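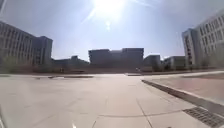 ## Rugemalira Plaza

Open paved square in Pusberg, ringed by large flat-roofed blocks. Laid out by the architect Kibet Tanui. Nearly 490 metres on its long side.

### Paving

Pale grey stone tiles, relaid in 2000 after frost damage.
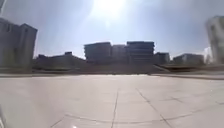 *The plaza and its central blocks against the sun.*

### Buildings

Mostly multi-storey, with one long low block known localy as the Cellen.
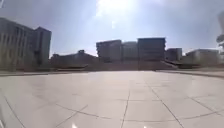
The Cellen was let to Brisurance for a time - offices, later storage. Listed since, along with it's neighbours.

### Climate

Little shade out on the paving. Hazy in July, glare strong by midday. 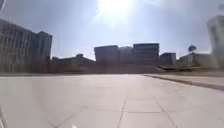 *Striped facade at left, low roof beyond.*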